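Workshop notebook — Arkville bench
February 2021

Carton board, second round

Picked up where the November notes left off. The question is still whether the folding board from Baran holds a crease as well as the Idska board we have used up to now, and what the glue does to it after a week on the shelf. Adel Erraji cut the blanks and I did the creasing and gluing, so any wobble in the fold lines is mine.

Blanks cut from both boards with the grain running across the short panels. Last time we had them mixed and it spoiled the comparison — two of the Baran sheets had been turned in the stack and we only saw it when the side panels bowed. Adel now pencils an arrow on the back of every sheet before it goes near the knife. Please keep doing this even if the stack looks straight.

Batch numbers: Idska 546, Baran 743. The older Baran sheets (3459) are on the bottom shelf with the yellow tape on them and are not to be used for this. They sat by the outside door over the winter and the corners have gone soft.

Creasing. Used the narrow rule first and got cracking on the outside of the fold with the Baran, mostly where the print is heavy. The white areas creased cleanly. With the wider rule the cracking nearly went away but the fold is lazy, and the panel springs back unless it is held. Went back to the narrow rule with a softer matrix underneath and that is the best so far. Idska doesn't seem to care what you do to it.

Note on the printed sheets: solid colour makes everything look worse than it is. A small crack in a dark panel shows up as a white hair line from across the bench, and the same crack in an unprinted panel you have to look for with the lamp held low. I had written down the printed Baran samples as failures before checking the plain ones, which were cracked just as much. So from now on both get looked at under the lamp, and the lamp goes on the left.

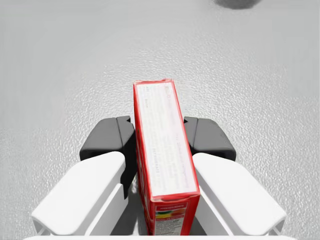
Red carton with white panel. Wear at the far top corner and along the lower crease.

Corners. Adel's view is that most of the damage people complain of in cartons starts at the corners and works its way along the crease, and I am coming round to it. When the corner gives, the board next to it loses its support and the edge begins to ripple. He wants to try a slightly larger relief cut where the flap meets the panel. I think this will let light in and look untidy, but it costs nothing to try on scrap.

Did a few by hand with the scalpel. They fold more easily. Can't say more than that until they have been knocked about a bit.

Glue. The Stomex cold glue is fine on the Idska. On the Baran it sinks in and the flap can be peeled back with a thumbnail after an hour, though it takes more effort by the next morning. Tried a heavier bead, which squeezed out and stuck two cartons to each other and one to the bench. Tried scuffing the coated side with fine paper before gluing. Much better, but I can't see anyone wanting to do that on a real run. Need to ask Baran if they do the same board with a different back. Adel has the number.

Pressing time was 14 minutes for all of them. I left one lot in by mistake while I was on the phone and they are marked with a cross. They look the same as the others but leave them out of the comparison.

Damp. The room was dry when we started and the window was open by the afternoon, so I don't trust the later Baran results as much. The hygrometer has a flat battery. There is a spare in the drawer with the bone folders, or there was. If it isn't there, put one on the list.

Squareness. Every carton checked against the steel square on two corners. Idska all good. Baran leans a little towards the glued side, the same way each time, which makes me think the blank is out and not the folding. Adel is going to measure the cutting pattern again. It was traced from an old carton that had already been opened and flattened, and the glue flap may have stretched when it was pulled apart.

To do
Re-measure the pattern (Adel)
More soft matrix, same as the last roll
Ring Baran about the back coating
Relief cuts on a proper set, both boards
Hygrometer battery
Throw out the dried-up Stomex tub under the sink, the lid never went back on properly

Glued sets are on the top rack under the flat board and the two weights. Leave the weights where they are until I've been in to look.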